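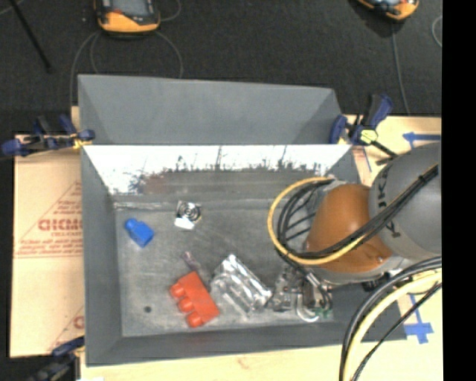
Metal bin for mixed odds and ends – keep or swap?

wetau_garage
I've been throwing loose stuff in a gray metal bin on the bench. Toy blocks, clear plastic packaging, small parts I can't name. The inside is scratched and everything slides. Is it worth lining, or should I get a plastic tub?

m_stanciu
Line it. I cut a piece of felt for mine and the noise stopped. Took me 2 tries to get the corners right.

Insaurralde155
Felt collects dust and grit. Leave it bare and wipe it out. Scratches don't hurt anything.

m_stanciu
Mine has been in since December and I shake it out over the trash. No grit.

aurelp
The liner isn't the problem. Blocks should go back with the blocks and the packaging should go in the garbage. Then you have a bin with hardly anything in it.

wetau_garage
Fair, but I want one place to drop things at the end of the day and sort later.

aurelp
Later never comes at my house.

Ovidiu Z
I'd stay with metal. I had a plastic tub from Irkby and it cracked along the bottom the first winter. Rubber drawer mat works better than felt, and you can rinse it in the sink.

Insaurralde155
Rubber mat I could live with.

wetau_garage
OK, trying the mat. I'll pull the packaging out tonight. The blocks stay for now.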